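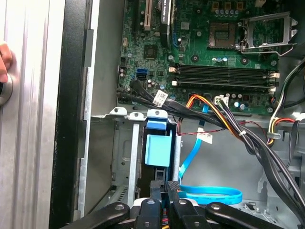 Desktop tower with the side open and the memory slots empty.

Workshop Tips: Storing Computer Parts
Ayaaba Repair Room, revised 18 Jun 2025

Shut down the computer and unplug it before removing any part. Members should hold memory sticks by the edges and place each one in its own holder — never in a pile.

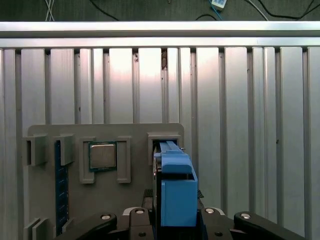
Holders should be mounted upright where they can be reached without leaning over the open case. Leave at least 2 inches between neighboring drives.
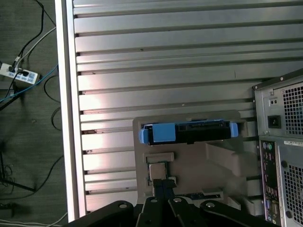
Keep power strips and loose cables clear of the walkway. Label each drive before it is put away. Questions about spare holders may be sent to Obed Akpalu. The next parts check is in October.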